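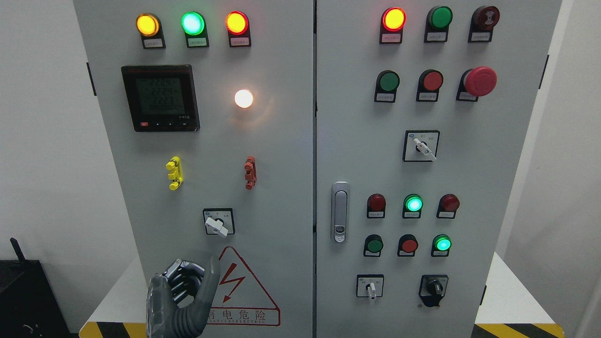 Notebook / Institutional Records

2019-01-03

Back at the bench after the break and what a first day! Box 7 of the Rendside papers is finally unfolded, flattened and readable, and it is so much better than the old handlist led us to hope. The handlist says "sundry accounts, farm school." What we have is the superintendent's own daybook for the Rendside Farm School, kept in one steady hand, with the house mothers' weekly slips pinned in at the back of each quarter. The slips are the treasure. I had read the printed annual reports so many times that I thought I knew the place, and after one morning with these I feel like I had only ever seen the front gate.

Condition first, so I don't forget. Binding is broken at the spine but the sewing holds. Pins are rusted through in places and have stained two or three leaves each way. Nuala lifted the worst of them with the thin spatula and a slip of polyester underneath, and it went beautifully. We left the sound ones where they are. I want every slip photographed in position before anyone moves it, front and back, because several carry sums on the back that seem to belong to a different house. Interleaved with the unbuffered tissue. We are down to the last pack of that, so order more.

Numbering: I am carrying on from where we stopped in November. The last item in Box 6 was 605, so the daybook is 606 and the slips take the same number with a letter and a running figure. Finbarr wanted to give the slips their own series. We argued it over lunch and I still think they should stay with the book they were pinned into. He can write his objection here if he likes, there's room.

(I do object. If someone pulls the slips for the dietary study they will want them together. But fine. -- F.C.)

Noted!

Now the contents. The school had three boys' houses in the years the daybook covers: Fumberg, Lotex and Rafferty. The annual reports only ever call them First, Second and Third House, so until today we had no way to connect the reports with the names on the gravestones and in the letters. On the inside of the front board, in pencil, the superintendent has written the three names beside the three numbers. That's all it is, one little pencil list, and it unlocks the whole correspondence file! Fumberg is First House, Rafferty is Second, Lotex is Third. I had guessed Lotex and Rafferty the other way round, so everything I wrote in the draft about the Second House fire precautions needs to be turned over. Happy to do it.

Fumberg and Rafferty were donors, that much we had from the subscription lists. Lotex is still a puzzle. It isn't in the lists, it isn't a field name on the estate map, and Nuala can't find it in the parish books either. Finbarr thinks it may be a family name badly copied early on and then painted over a door, after which it was too late to change. I like that very much but we have nothing to hold it up with yet.

Things from the slips, in the order I came to them:

The house mother at Rafferty writes at length and complains well. Bread short on a Thursday delivery -- she doesn't give the week, only the quarter -- and then a good half page on boots. Boots come up more than anything else. She wanted them mended in the house by the older boys and the superintendent wanted them sent to the shop with all the rest. It runs through the whole winter quarter and she seems to get her way, or at least the bills from the shop drop off.

Fumberg's slips are very short. "All well." "All well, one cough." "All well, stove." I would give a lot to know what was going on with the stove.

Lotex has a break where the slips stop and then pick up in a new hand. The daybook for those weeks just says the house was "under Mrs. Superintendent," so his wife was running it herself on top of everything else. She isn't named in a single printed report. There's a proper article in this and I told Nuala so, loudly enough that the reading room probably heard.

The boys moved between houses far more than I expected. The printed rules make a great deal of keeping each house as a settled family, with brothers together and one woman in charge for the whole of a boy's stay. In the daybook boys go from Lotex to Rafferty for a month at harvest, or to Fumberg when a bed comes free, and one pair of brothers is split for most of a year and then put back together with the single word "restored." I read that word out and we all stopped work for a minute.

I don't want to run ahead of the evidence. It's one school and one superintendent, and he may have been a restless man. But the way we've been describing the house system in the draft chapter leans heavily on the rules and I think that has to change. The rules tell us what the managers wanted visitors to believe. I've marked the paragraphs in the shared copy.

Money: the total for outfitting at the end of the first year is given as 959 in the daybook and the printed report has the same figure, so at least here the two agree. It covers clothing and bedding together. No split by house that I can find, though the slips may let us build one if the backs turn out to be what I think they are. Finbarr has started a sheet for it.

Reading notes on the hand: he writes "wh." for "which" and "wd." for "would," easy enough, but also "Ho." for both House and Hospital. Watch this! I had a boy sent to "2nd Ho." and nearly recorded him as a patient. When there's a number before it, read House. When there isn't, look at the next line to see if the doctor turns up.

To do:

Photograph slips, winter quarter first. Nuala has the camera stand booked.
Order tissue and another box of the small folders.
Correct house names throughout the draft, chapter 3 especially.
Check the subscription lists once more for anything that looks like Lotex, including under the L's that might be S's.
Write to the parish office about the second burial book.
Ask whether the estate map can come up to the bench flat, without being rolled again.
Finbarr to transcribe the boot correspondence, and he is looking forward to it more than he lets on.

Daybook is back in its box with the lid weighted lightly. Slips still pinned as found from the spring quarter onward. Start there tomorrow, at the leaf with the blue marker.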